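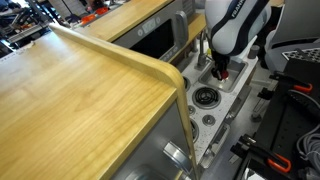 Questions about the sourdough classes

I get a lot of the same emails, so I've put my answers in one place. If yours isn't covered, write to me and I'll get back to you, usually in the evening once the dough is resting.

Do I need to have baked bread before?

Not at all! Plenty of people turn up never having made so much as a scone. If you've baked a lot already you might find the first hour slow, but you can always shape an extra loaf while I'm going on about flour.

How long is a class?

We start at 10 in the morning and finish by 4, with a proper stop for lunch (soup, cheese, and whatever I baked the day before). I did try squeezing it all into a morning once and everyone went home with something like a doorstop, so I don't do that any more.

What does it cost?

It's £58 a person, and that covers flour, lunch and a jar of starter to take home. I ask for payment when you book. If money is tight, drop me a line, as I keep a place back now and then.

What's the starter called? My friend said it had a name.

Bomby. My niece named it when she was small and it stuck. Bomby is a rye starter and fairly sour, and came to me from Solveig Halvorsen, who taught me to bake in the first place and would be cross if I told you it was my own work. Yours can be called whatever you like.

I took a jar home and it looks dead. Have I killed it?

Probably not. Grey liquid on top just means it's hungry. Pour that off, keep a spoonful from the bottom of the jar, and feed it equal weights of flour and water every day until it perks up. Mine has been forgotten at the back of the fridge for a whole summer and come back fine. If it's pink, orange or furry, though, bin it and ask me for more.

Which flour do you use?

Strong white from the supermarket for most of it, with a bit of wholemeal. For the big country loaf I make on the day I use 200 g of rye as well, which makes the dough sticky and a bit alarming the first time you get your hands in it. Please don't go and buy anything fancy before you come.

My loaf came out flat. What did I do wrong?

Oh, it could be so many things, but nine times out of ten the kitchen was cold and the dough needed longer. Ignore the clock in the recipe (even mine) and look at the dough. It should have puffed up and wobble a bit when you shake the bowl. In January mine can take all day.

Can you do gluten free?

Sorry, no. There's flour in every corner of the place and I couldn't promise it was safe for you.

Can I bring my children?

Over twelves are very welcome with a grown-up. For younger ones I run a pizza afternoon in September, which is shorter, louder and involves a great deal more cheese.

Do you sell gift vouchers?

I do, and they last a year. Tell me the name you want on it and I'll post it or email it, whichever suits.

What if I have to cancel?

Give me 2 weeks and I'll refund the lot. Later than that I'll try to fill your place, and if I manage it you get your money back too.

Is there parking?

On the road, free, but do leave the gate next door clear. It belongs to Reinhold Teuber and he goes in and out with a trailer. The bus stops at the bottom of the hill and it's ten minutes up on foot, a bit steep at the end.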